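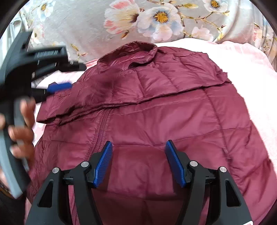 Slick nylon is the one fabric that still beats our folding robot! On run 207 the arm dropped a coat mid-fold, closed again on nothing and dragged the blanket into its elbow joint. My fix is to get one sleeve folded across the body first, like on this burgundy puffer, and pinch at a stitch line where the cloth is thinner. Ribbed pads help too (wipe them every 50 folds). And please, hit the stop button before you reach in to free anything, even a corner of blanket!

Search tips Go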